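Sunday, November 11, 2018
Bench notebook, desktop teardown and rebuild

Good day at the bench! Quiet building, whole afternoon, and the old tower finally got the attention it deserves. Rekha Dhillon left me a note on the shelf: "Please don't throw out the Jillo box, it's better than it looks." She's right, as usual.

Background for anyone reading later. The Jillo box is what we've been calling the desktop that came back from the Abou Jaoude office in August. It was shutting itself off after 8 minutes under load. I'd written it up as a bad board and moved on, which was lazy of me. Rekha thought heat, and wanted somebody to look at the paste before we gave up on it.

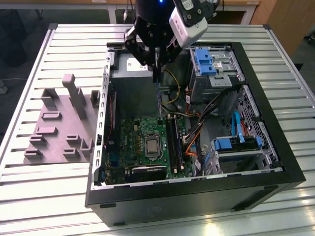
Cooler first, because it had to come off for the paste anyway. The old compound was gray chalk (lovely to scrape, I could do that all day) and the heat spreader cleaned up nicely. I like this stage of a rebuild so much. With the case on its side and no cooler in the way you get the whole layout in one look: bare CPU in its bracket, the two memory modules standing next to it, the small graphics card down by the rear panel. The drive cage has a blue plastic release handle, and I wish every case maker did that. The one on the Pirance case I did last month wanted a screwdriver and a lot of patience.

Memory: both modules out, contacts wiped, back in the same slots. Didn't swap them, so if we get errors later we know the order hasn't changed.

Drive: 500 GB. Cloned it to the spare before touching anything else. Clone is on the shelf with green tape on it, please leave it there until the box has gone back.

Temps from before I took it apart, copied off the sticky note so I can throw the sticky note away:
idle 69 C
load: didn't get a number, it shut off

69 at idle! I really should have stopped there the first time. 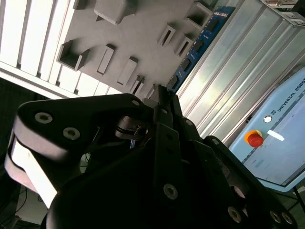
The new paste is the Flodia one in the small tube. Very nice stuff to work with, thick enough to stay where you put it. One small blob in the middle and let the cooler spread it. I tried the thin-layer-with-a-card method on the last machine and got bubbles, so I'm back to the blob and happy with it.

Screws. I've started putting them in the muffin tin in the order they come out, one cup per job, and it has changed my life. Side panel, cooler, drive, card bracket. 4 cups, no strays, no crawling around with the flashlight. Rekha, if you need the muffin tin, tip the cups into labeled bags first, PLEASE.

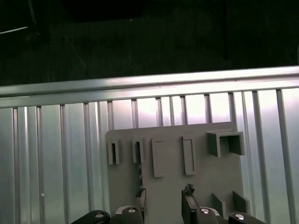

Things I want to get to next time:

Cable routing. The front panel leads are long enough to go behind the cage and I'd love to see them tucked away. There's a bag of reusable ties in the second drawer.

Rear fan. Spins freely by hand but has a bit of a rattle when I flick it. Might be dust in the hub, might be the bearing. We have a spare of the same size from the Pirance job, so try that before ordering anything.

Write down a load temperature this time. An hour at full tilt with the side panel on, reading every ten minutes, in this book and not on a sticky note.

Supplies: out of lint-free wipes after today. Isopropyl is fine, there's a full bottle behind the one that looks empty. Flodia tube has enough left for a couple more machines.

If the fan swap goes well I'll call Abou Jaoude and tell them they're getting their computer back. I owe Rekha a coffee either way.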